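Purton, un jeudi chez les gens qui rangent

J'avais coché la date dans l'agenda depuis des semaines et j'ai quand même failli rater le car ! Départ de Hirbridge à 8 heures, arrivée à Purton avec un quart d'heure de retard, la faute à une déviation et à un chauffeur qui ne voulait pas croire son GPS (il avait raison, d'ailleurs). Pour ceux qui ne connaissent pas, la maison Caldeira prépare des colis d'épicerie : biscuits, thé, conserves, snacks salés, tout ce qu'on trouve dans les paniers de fin d'année et dans les cartons que les entreprises envoient à leurs équipes. Une fois par an, ils ouvrent leur atelier aux curieux. Nous étions 26 dans le groupe, dont une bonne moitié de gourmands venus pour la dégustation, et je ne jette la pierre à personne.

On commence par le vestiaire, charlotte et blouse pour tout le monde, puis par un couloir qui sent le carton neuf et un peu la cannelle. Le stock se visite en premier. J'imaginais de grandes allées anonymes, et je suis tombée sur quelque chose qui ressemble plus à l'arrière-boutique d'une épicerie de quartier, en plus haut. Les bocaux en bas, les sachets en haut, et des étiquettes écrites à la main partout, avec des abréviations que notre guide a renoncé à nous traduire.
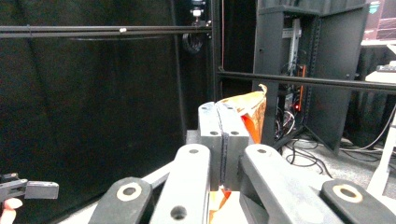

Les sachets de snacks, c'est le cauchemar de l'emballage, et j'ai passé plus de temps sur ce sujet que sur tout le reste de la visite. Une boîte de thé, ça se cale contre une autre boîte et on n'en parle plus. Un sachet, ça glisse, ça gonfle, ça prend la place qu'on lui laisse. Prenez l'orange, tout froissé, avec son coin plissé qui rebique : allez donc poser un bocal à côté de ça ! Chez Caldeira, la règle est de remplir le fond avec le lourd, de garder les sachets pour la fin et de les coucher bien à plat, sans jamais appuyer au milieu. On nous a laissés essayer. Mon premier colis fermait mal, le deuxième aussi, et au troisième j'ai enfin compris qu'il fallait tourner les sachets tête-bêche.

Chaque carton type contient 7 produits, et l'ordre est affiché au-dessus des tables. Ma voisine de table a fini le sien pendant que je cherchais encore où mettre mes crackers. Ensuite on plie le papier de soie, on glisse la carte, on scotche. Le ruban adhésif est un Joltent, une marque que je n'avais jamais vue en magasin, et qui se déchire à la main bien droit. J'en veux chez moi.

La dégustation, enfin ! Cinq bouchées à l'aveugle, servies dans des coupelles, et j'ai confondu le fenouil et l'anis sans la moindre honte. Mention spéciale aux biscuits au sarrasin, que j'ai retrouvés à la petite boutique de la sortie (j'en ai pris deux paquets, il en reste un).

Côté pratique : la visite dure presque deux heures, on reste debout tout du long, alors mettez des chaussures confortables. Il fait frais dans le stock, gardez un pull sous la blouse. L'inscription se fait par téléphone et les places partent vite. Le car du retour s'arrête juste devant le portail, côté parking, et il ne faut pas le manquer : le suivant passe bien plus tard et il n'y a pas de café à Purton le jeudi après-midi.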